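The Utility Room, Before and After a Long January

Welcome, and thank you for finding your way to this page. Several of you wrote after the last gallery (the one about the shed, which I'm told was far too short!) asking how we'd got on with the room behind the kitchen, and whether we had finally found the floor. We had, and it's a rather nice one. So I've written it all up in order, more or less, with notes to go with each stage, and I've put in the measurements and the mistakes because those are the parts I always want when I'm reading somebody else's page.

For anyone new, we live in a narrow house at the Plodon end of the village, and the utility room is the long thin bit at the back that every single thing in the family passes through on its way in or out. Boots, school bags, seed trays, the good umbrella, the bad umbrella. It has one window, a stone counter that we inherited with the house and have grown very fond of, and a run of shelves above the sink. It's where all the sports things end up as well, which is how this whole business began, as I went in one evening to look for a shuttlecock and came out three quarters of an hour later with a headache and somebody's swimming goggles.

The counter

We started with the counter, and I'd urge you to do the same if you have one. A clear surface gives you somewhere to put everything else while you think. Ours is grey speckled stone, very forgiving of crumbs and muddy fingerprints, and once it had been washed down with warm water and a drop of washing-up liquid it came up beautifully. I'd bought a special stone cleaner and never opened it. It's still under the sink if anyone local would like it.

The counter measures 158 centimetres from the wall to the doorframe, and I mention it because I'd been telling people for years that it was "nearly two metres", and had bought a drying rack on the strength of that. The rack now lives with my sister.

The shelves above the sink

These were my doing, and I'm proud of them, wonky bracket and all. The old ones sagged in the middle under the weight of jam jars. The new ones are 44 centimetres apart, a gap I arrived at by standing the tallest thing we own (the fish kettle, used once) on the counter and adding a bit. They've had two coats of the Kesico satin paint in a colour called Surkenent, a soft greeny blue that looks quite grey in the morning and quite cheerful by teatime. One tin did the lot, with enough left over for the inside of the cupboard door, where only we will see it.

The hooks

Vinh Văn from three doors down lent us his good drill for the hooks, and then very kindly came and held the other end of the spirit level, and then even more kindly took the drill back off me and did it himself. There are seven hooks along the wall by the back door, at two heights, with the lower ones for the children. Coats went up that same afternoon. I can report that the lower hooks are used every day, and that the upper ones are used by me, to hang up what the other adult in the house has left on the chair.

The sports things

Now, this was the big job, and I'd been putting it off. Everything came out of the old tea chest and was spread about so that we could see what we were dealing with. My method, such as it is, is to put like with like before deciding anything at all. Rackets with rackets, pumps with pumps, all the balls together wherever they'll stay put. You have to be quite strict about it, or you find yourself standing there reading the label on a tin of dubbin and the afternoon has gone.

Tennis had a pile all to itself, and it's the only sport the four of us will play together without an argument. We're not any good. We go up to the court behind the Cao garden centre when it's dry, and whoever serves into the hedge has to fetch it. I'm particular about the balls, though, and I do like them kept together. The ones with some life left in them go back to the court, and the tired ones are passed on to my sister's spaniel, who has never once complained about the bounce.
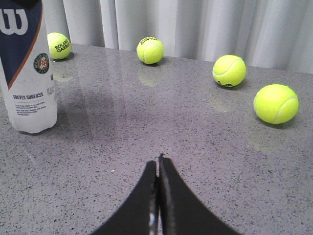
The test we use for sorting them is the doorstep test. You hold the ball out at shoulder height, let it go on the back step, and see whether it comes up to your hip. My youngest took charge of this and was extremely severe. A ball that only reached the knee was pronounced "spaniel" in a loud voice and rolled down the path. I'd thought the job would take us five minutes and we were out there until the light went, with soup going cold on the stove, and I can't remember when I last enjoyed a bit of tidying so much.

The rackets, by the way, went on two long pegs, with the heads uppermost. I'd always stood them in a bucket, handles up, and Vinh tells me that's bad for the rims. I have no idea if he's right, but they look very smart on the pegs, and the bucket is now free to be a bucket.

Badminton has a shoebox. We found the shuttlecock I'd gone in for in the first place, inside a wellington boot, along with a conker and a clothes peg. The net is in a pillowcase with its poles tied alongside, and if you've ever tried to untangle a badminton net in front of guests you'll know why I'm so pleased about the pillowcase.

The boots

Boots have gone under the counter, on a tray. It's an old roasting tin, if I'm truthful, a very large one from the village hall sale that cost me 50 pence and was too big for the oven. It's been lined with gravel from the garden, so the mud drops through and the boots stand clear of it. You tip it all out and hose it down every few weeks. I had seen lovely boot trays in copper and suchlike, and I dare say they're worth the money, but I do love the roasting tin. It has dents in it that are older than I am.

We also went through the boots for size, one wet morning, with both children sitting on the step and every pair lined up. Four pairs went to the cousins. One single left boot remains a mystery, and I've kept it, in case its friend should turn up behind the coal bunker.

The drawer

Every house has the drawer. Ours sticks, and has done for as long as we've been here, and to open it you lift and then pull. It had in it string, fuses, birthday candles, keys to locks we no longer own, a tape measure that stops at ninety centimetres where the end has snapped off, and a great many takeaway menus from a place that shut before my eldest was born.

I've divided it up with the bottoms of cereal boxes cut down to fit. They'll need replacing in a year or so, but they cost nothing, and if you get the sizes wrong you simply have another bowl of cereal and try again. String has its own section, wound onto a toilet roll tube with a notch in the end to hold it. The keys are all on one ring with a label reading "Unknown", and I feel much calmer about them.

I rubbed a stub of candle along the runners while it was out. It still sticks, though not as badly, and I've decided that I'd miss it if it didn't.

The window sill

A small thing to end on. The sill used to be where post went to be forgotten, and I was determined to have something living on it. There are three geraniums there at present, cuttings from my mother's, in the terracotta pots that came out of the shed (see the last gallery, the bit about the wasps). They sulked for a fortnight and have now put out new leaves. I turn them when I remember.

A few things people have asked

Did it really take the whole of January? Yes, in odd hours, mostly after supper. If you had a clear weekend and no children you could do it in that.

Would I paint the shelves before putting them up? I would, next time. I did it afterwards, standing on a stool with my head on one side, and there's a good deal of Surkenent on the ceiling.

Where did the tea chest go? Up to the attic, with the Christmas things in it. That's the next gallery, I'm afraid, and I'm not looking forward to it one bit. If you've a clever way of storing fairy lights, please do write and tell me, as we have been winding ours round a piece of cardboard for years and they come out every December in a knot the size of a cabbage.

With love from the back room, and thank you for all your letters about the wasps.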